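Spring cleaning for your surge protection

06/01/2023

Happy New Year, everyone! I've been looking forward to writing this one, mostly because it gets me out of the loft, where I've spent the holidays pulling out old coax and swearing at cable clips.

A few weeks back I asked readers how they look after their surge protectors, and the replies were brilliant. Quite a few of you (you know who you are) fitted one years ago, shut the cabinet door and haven't opened it since. I'm guilty too. The Varkgate unit on my own workshop feed had a little red flag showing when I finally looked, and I couldn't tell you when it dropped. May, possibly, when we had that awful run of storms.

So my first job this winter was swapping the cartridge. It took 15 minutes, and most of that was finding the right screwdriver.

The longer job was the earth connections. A customer who looks after the Chowdary pumping station sent me his notes, and I loved them – he checks every bonding clamp on site, all 48 of them, and writes the reading on a card tied to the pipe. Old-fashioned, but when one reading starts creeping up he spots it straight away.
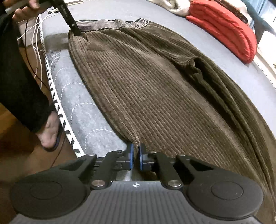 Phone lines and the forgotten cable

The other thing that came up again and again was data cabling. People spend good money protecting the mains and then run a bare line 400 metres across a field to a gate intercom! The folks at Hustodach, who make roof panels, lost three control boards that way before they put Fliltent arresters at both ends. The whole lot came to £1398 fitted, and they reckon a single board costs more than that.

If you've got a long run between two buildings, have a look at where it comes in. Is there anything at all between it and your kit? And is the earth tail short and straight, or has somebody coiled up the spare and tucked it behind the box? I see that coil everywhere. Please cut it down.

Keep the letters coming. I'd especially like to hear from anyone with an electric fence, as I've got one to sort out myself before the spring.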